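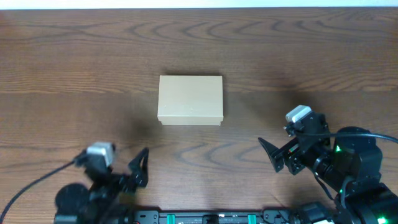 Small cardboard box on the table, lid on.

Friday. Barometer steady overnight. Rain gauge at Estlow emptied at 7; the mesh had clogged with spruce needles again, so the March total will read low. Cleared it with a toothbrush and logged the fault.
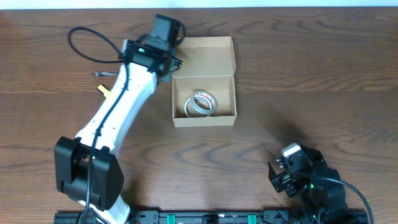
Moved the second gauge 40 metres upslope, clear of the shed roof. Ground still frozen below the first 80 millimetres. The post went in on the third try and is plumb enough.
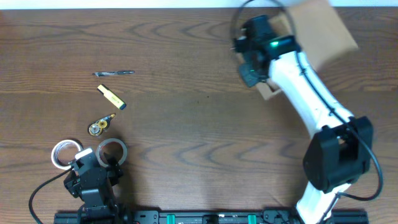

Aslak Berge, Estlow, evening

Wind backed to the northeast after lunch. Creek staff reads 178 centimetres, up 50 on last week. Grey ice along the near bank, none midstream. Must order a new funnel before the thaw.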